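Can a Robot Clean Up Your Mess Yet?

Think of the messiest table in your home. Mine usually has pens, papers, old batteries and at least one thing I can't name.
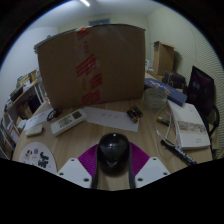 Now imagine telling a robot, "Please put all this away." Easy, right? You could do it in a few minutes (if you felt like it!). For a machine it's one of the hardest jobs around, and I think the reasons are pretty fun.

First, the robot has to work out what everything is. You know a remote control when you see one, even upside down or half hidden under a magazine. A robot has to learn that from lots and lots of tries. One robot I read about, called Plarel, practiced picking up 545 different household things before its builders let it near a real desk. It still mixed up markers and batteries — they're both little tubes, after all.

Then comes the grabbing. Try this: put on thick oven mitts and pick up a sheet of paper lying flat on a table. Annoying, isn't it? Lots of robots have just 2 fingers, and those fingers can't feel much. A book is heavy and slides. A cable flops around and gets tangled. Squeeze a paper fan too hard and it's crumpled for good.

And here's the part I like best: where does it all go? A dead battery shouldn't go back in the drawer with the new ones. A sheet with somebody's notes on it might be trash, or it might be homework! You'd probably ask. Robots are only starting to learn when to ask.

Shops have it a bit easier. In the stockroom at Furnelura, a furniture store, a machine moves boxes that are all the same size, and it can shift around 135 of them in an hour. But when a box has a squashed side or floppy open flaps, a person still comes over to help.

So can robots do chores yet? Some of them, yes. Vacuuming a floor is fine. Clearing a messy table is coming along, slowly, with plenty of dropped pens. For now I'm afraid you'll have to tidy your own desk, and I should go and do mine.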